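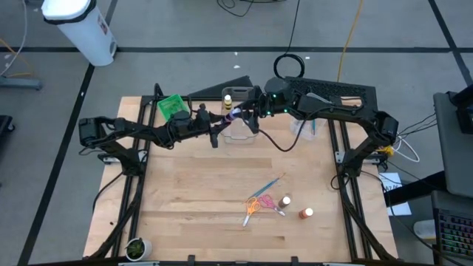

Sourdough in a Cold Apartment: What I Learned from 20 Loaves
Milan Willems
Food Science Project, Vilcombe College
November 2, 2021

So my project started with a bad loaf. I moved into a drafty place in Brevside last February, brought my starter with me (her name is Nola, she's older than my laptop), and suddenly everything I baked came out flat and gummy. Same flour, same recipe, same oven settings. The only thing I could think of was the temperature in my kitchen, which is miserable. When we had to pick a topic for this class I already had mine!

My question was pretty simple. If the kitchen is cold, can you fix the bread by just waiting longer, or do you have to warm the dough up?

What I did

I baked 20 loaves in all. Half of them rose on the kitchen counter, and the other half sat in a picnic cooler with a jar of hot water, which I kept as close to 82 degrees Fahrenheit as I could. Every loaf used 300 grams of bread flour from the same mill, plus the same water, salt and starter. I fed Nola the night before each bake and didn't start mixing until she had doubled.

The counter loaves got as much time as they needed. I marked the side of the container with tape and shaped the dough when it reached the tape, even if that meant getting up at a horrible hour. My lab partner, Hằng Phùng, did the measuring once the loaves were cool. She cut each one down the middle and measured the tallest point with a ruler, and she didn't know which batch was which until we were done.

What happened

The height difference was a lot smaller than I expected. The cooler loaves were a little taller on average, but the best counter loaf beat most of them. So waiting does work, at least for height.

Taste was another story. I gave slices to 3 friends and asked them to write down whatever came to mind. They all said the counter bread was more sour, and one of them wrote "like yogurt, but nice." The cooler bread got words like mild and sweet. Samuel liked the mild one so much that he took the rest of the loaf home, so I have no notes on how it kept.

Problems

My cooler was hard to control. The water jar lost heat overnight, and twice I woke up to find it way under the target (I baked those anyway and marked them in the table). Also my oven has a hot corner, and I forgot to rotate the pan for the first few bakes. If I did this again I'd use a proofing box and weigh the finished loaves too, so we could say something about moisture.

I'd also like to try a middle option, with the first rise in the cooler and the second one in the fridge. Hằng thinks the crust would blister more. We still have half a bag of flour left, so we're mixing that one this weekend.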